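Workplace walk-round: upper floor, automation area
Site: Flalby, upper level
Form: general safety with comments, version 18
Frequency: monthly (July)
Time started: 9.40, Tuesday
Completed by: safety rep, upper floor

Marks used: OK, Action, See comment. "See comment" is not a mark, according to the guidance notes, but the form has accepted it for 17 versions and I intend to go on using it.

Section 1. Access and floors

1.1 Walkways kept clear. See comment.
1.2 Floor surface sound, no lifted boards. OK
1.3 Chairs returned to desks after use. Action
1.4 Personal bags stored off walkways and off seating. Action

Comment on 1.3 and 1.4. When this floor was all desk work, a chair belonged to someone and you knew whom to speak to. Most of the work is now done standing up, so the chairs drift. Two people told me they hadn't sat down before lunch all week and would quite like the chairs back, and one of them asked whether standing counts as exercise for the purposes of the Prasel wellbeing scheme. I have passed this on. Bags go in the lockers by the stairs. There are enough lockers.
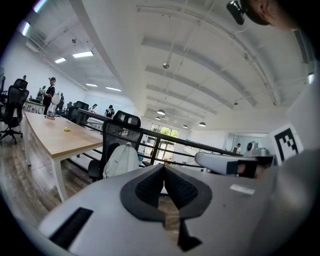

Item 1.4. White backpack on office chair, long desk to the left.

Section 2. Edges and railings

2.1 Railing secure, no movement when pushed at waist height. OK
2.2 Nothing stored against or hung on the railing. OK
2.3 Nothing passed over the railing to the level below. See comment.

Comment on 2.3. Asked directly, everyone said they never do this. Asked whether they had seen anybody else do it, the answers got longer. The stairs exist. If a part is needed downstairs in a hurry, it will still be needed 90 seconds later.

Section 3. Robots and hand-held tools

3.1 Staff know where the stop button is for each arm. OK
3.2 Reach of each arm marked on the table or floor. Action
3.3 Hand-held grippers checked before the shift, jaw and pads. OK
3.4 Rest breaks taken by people using hand-held grippers. Action
3.5 Headgear adjusted to fit, straps not worn. See comment.
3.6 Marker boards stable and not propped on something else. OK

Comment on 3.2. Tape was ordered from Salgado in the spring. What came was 106 rolls of the wrong colour, and the right colour is "on its way". Until it arrives, nobody stands at the table end while an arm is powered unless they are the one running it. I know this is awkward. It is also where people like to chat.

Comment on 3.4. This is the item I care about this month. The old packing job was varied without anyone having planned it that way: you lifted, you walked, you went to find the trolley. Showing a movement to a machine means doing the same small movement again and again, carefully, with a tool in your hand, and the forearm notices. Three people mentioned sore wrists. The shift plan allows a break every hour, and the breaks are being saved up and taken together at the end, a habit carried over from the old line. Team leads to put a stop to it.

Comment on 3.5. Straps are fine. The complaint is that headgear is shared and comes back adjusted for somebody else's head. Label a set each, please. It is a small cost beside that of the arms. 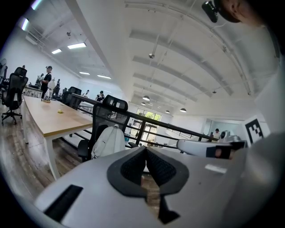
Items 3.2 and 3.6. Arm at the table, marker on its panel to the right.

Section 4. Lighting, noise and air

4.1 Ceiling panels working. OK
4.2 Pendant lamps secure, no frayed cords. OK from the floor; ladder check due.
4.3 Noise at a level where speech is easy. OK

Comment on 4.3. Quieter than it has ever been. Several people dislike this. On the old line you could sing, or complain about the rota, and it stayed private. Now the whole level hears you, including the office staff at Iltis, who share our ceiling and, we have learned, most of our opinions. Not a hazard under this form. Noted all the same.

Section 5. People

5.1 New starters shown exits and assembly point. OK
5.2 Staff told of changes to tasks before they happen. Action
5.3 Staff can say who to report a fault to. See comment.

Comment on 5.2. The last change of duties was announced on page 223 of the shared handbook. I have now read page 223. I may be the only person who has, and I found it by looking for something about fire doors. Changes to someone's job should be told to them out loud, by their lead, with time for questions.

Comment on 5.3. Four different answers, one of which was me. Put a name and an extension on the wall by the table.

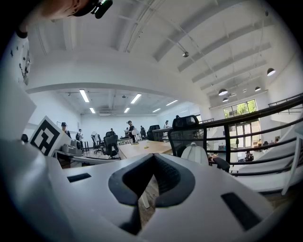 Section 5. Upper level from the marker end, railing and pendant lamps on the right.

Actions carried forward

Chairs and bags: all staff, from today.
Floor and table marking: facilities, when the tape comes.
Hourly breaks: team leads, at once.
Headgear labels: stores.
Ladder check of lamps: facilities, before the end of the month.
Task changes told in person: floor manager.

Time finished: 11.15. Next walk-round in August, same route, starting from the stairs.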